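I keep reading that a dish rack inside the sink saves counter space. Skornside wants 200 for theirs. I'm not convinced.
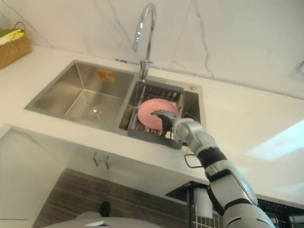
Pink plate, small basin.

You gain some counter and lose a basin. 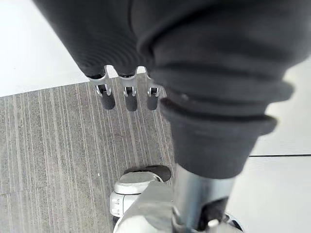 Bijan Ghasemi: Lost mine to a rack for 3 years and never missed it.

Maybe. Where do you rinse a stockpot, Bijan?

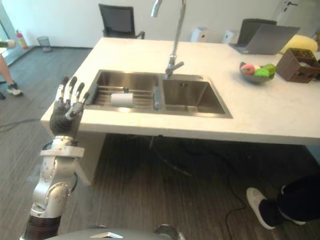

Last edited in June

A rack in the drawer sounds smarter, until you ask where the drips go. 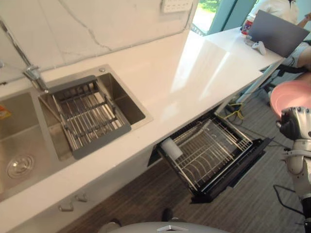 I'd still take a towel.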